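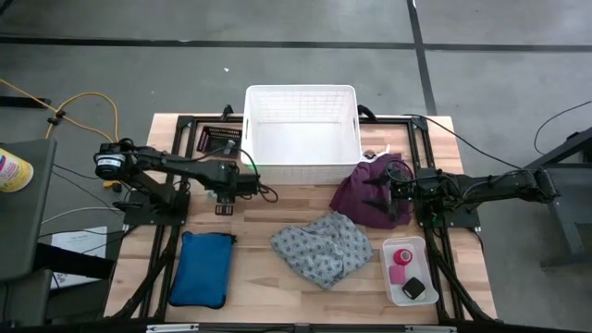
A mesa de madeira clara, quinta de manhã.

Caderno da oficina – quinta-feira, agosto

Voltei ao óleo de linhaça, porque o lote da semana passada ainda me cola nos dedos e já não tenho paciência (nem panos!). A Hina jura que a culpa é da humidade, eu continuo a achar que carreguei demais na primeira demão. Vamos ver.

Preparei 500 ml da mistura nova: óleo cozido, terebentina e um nadinha de cera. Lixei quatro provetes de faia com grão 180, limpei o pó e apliquei a boneca, muito fininho. Deixei absorver 30 minutos e tirei o excesso. O provete 3 bebeu tudo num instante, o 1 quase nada – deve ser da face, cortei-os de tábuas diferentes e não apontei quais, burra.

Às 16h o cheiro já estava bem mais suave do que com a receita antiga. Segunda demão só daqui a 36 horas, e por favor NINGUÉM mexa nos provetes antes disso (Amr, isto é para ti).

A lata da Gasuvura está no fim. A Houda ficou de perguntar à Ait Ali se ainda vendem a de cinco litros, que a pequena sai caríssima. Os panos com óleo estão estendidos lá fora, abertos, nunca amachucados no balde!!

Falta experimentar a mesma coisa em carvalho e pôr uma gota de água e outra de café em cada provete quando estiverem curados. A Rattana quer também vinho tinto, e traz ela a garrafa.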